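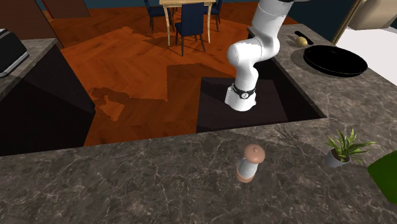 *Robot arm and L-shaped countertop, kitchen corner.*

November 2018

The fruit cake is wrapped and on the top shelf of the linen cupboard, so I have a few weeks before I need to worry about icing it. I said I would write down what I did this year, mostly for my own use, as I spent a good part of September trying to work out what I had done last time from a stained bit of paper that said "more brandy, less peel".

It's a 20 cm square. I used to do a round one, but square cuts up better for giving away and the fondant corners don't bother me as much as they did. The tin is the old Piteck one from Mum's. It has a loose base and straight sides, and the corners are properly square. I looked at newer ones and most of them have rounded corners, which is fine until you try to put marzipan on and get a sharp edge.

The fruit came to 885 g once I had weighed everything in. I didn't plan that number. I had sultanas, currants, a bag of raisins that needed using, some chopped dates and the end of the glacé cherries. I left the mixed peel out completely. My sister will notice and say something, and she can have a mince pie.

I soaked the fruit in brandy in the big glass bowl with a plate on top and gave it a stir whenever I was in the kitchen. Last year I only left it overnight and the cake was a bit dry near the edges. This time I let it go for most of the week. By the end there was hardly any liquid left at the bottom of the bowl and the currants had gone fat.

Lining the tin took longer than mixing the cake. I do two layers of baking paper inside, and brown paper tied around the outside with string. I cut the baking paper with a fold at the bottom and snip into the fold so it sits flat. The corners need a crease pressed in with your fingernail or they bow out and you get a rounded cake from a square tin. I also cut a square of paper for the top with a hole in the middle, and put that on halfway through when it had started to colour.

The batter was the usual. Butter and dark brown sugar, eggs one at a time, flour and spice, then the fruit, and a spoon of treacle. It curdled a bit on the last egg. I put in a spoonful of flour and kept going. The Ciken mixer copes with the butter and sugar but I don't trust it with the fruit, so I did that part by hand with the wooden spoon. It's heavy going. My arm was sore the next morning.

Our oven runs hot at the back left. I turned the tin once and covered it when the top got dark. I start checking with a skewer earlier than the recipe says and keep checking. When it came out clean I took the cake out, spooned some brandy over while it was still hot and left it in the tin until the next day.
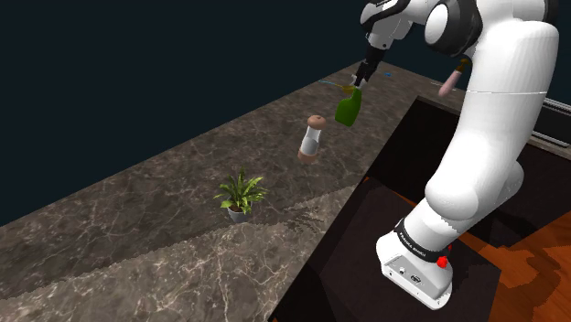
*Green bottle on the marble countertop, with the gripper above it.*

I wasn't going to bother with decoration this year, and then I signed up for the icing class at the hall in Delgate. Paloma Dvorak runs it. She used to do wedding cakes and now she mostly teaches, and she is very patient with people who have never rolled out fondant. I have rolled out fondant before, badly, so I sat somewhere in the middle of the group.

These are the things I wrote down from the class:

- Knead the fondant for longer than you think, until it stops cracking when you fold it over.
- Use cornflour on the bench if your kitchen is humid and icing sugar if it's dry. Brush off whatever is left.
- Roll and turn, roll and turn. Don't flip it.
- Brush the marzipan with boiled water or a clear spirit, thinly. If it's sloppy the fondant slides.
- Smooth the top first, then the corners, then the sides.
- Prick air bubbles with a pin, at an angle, and rub the hole closed. Then put the pin back in its box straight away.
- Colour the fondant the day before. Dark colours deepen overnight, and red does it the most.

The corners were the part I really went for. I had always started at one side and worked my way around, and by the last corner there was a big pleat with nowhere to go. Paloma has you cup all the corners first with your hands and ease the extra down, and only then do the flat sides. I tried it on a foam block and it worked on three of them. The fourth had a small tear which I put a holly leaf over.

We also made roses, which I don't think I'll be putting on a Christmas cake, but I liked doing them. You start with a cone, let it firm up, and wrap the petals around it. You have to thin the edge of each petal with your thumb through a bit of plastic. Mine looked like cabbages. One of the women at my table made a beautiful one on her first go and gave it to me to take home, and it is on the windowsill.

For the cake I've decided on something plain. White fondant, a ribbon around the base, and a few holly leaves and berries to one side. I bought the green colouring from Espinoza, the shop near the station with all the tins in the window. I got the gel, as the liquid makes the paste sticky. They also had printed toppers and a lot of edible glitter. I bought the ribbon there as well, dark red, and it was dearer than I expected for ribbon.

The holly leaves can be made ahead. I'll do them over the next couple of weekends and dry them over the handle of the rolling pin so they curve. They keep fine in a cardboard box with tissue paper. They don't keep fine in a plastic one with the lid on, as I found out with the stars I made for my nephew's birthday. They went soft and stuck together, and I had to cut out a new lot that night.

Until then the cake gets a small feed of brandy each week. I unwrap the top, poke it with a skewer, spoon it over and wrap it up again. Next time I turn it over and do the bottom. I stop a week before the marzipan goes on so the surface isn't damp.

Things to remember for next year:

- Buy the fruit before the shops sell out of currants.
- Get new string.
- Skip the peel again.
- Put the brown paper up higher than the rim. Mine was a bit short and the edge caught on one side. I trimmed it off and ate it with a cup of tea.

I'll put up another post when it's iced. If anyone has a good way of getting the marzipan to sit flat on a slightly domed top, leave a comment. I've been filling the gap around the edge with a rolled strip of marzipan and then turning the cake upside down, and it does the job, but the strip always shows when you cut a slice.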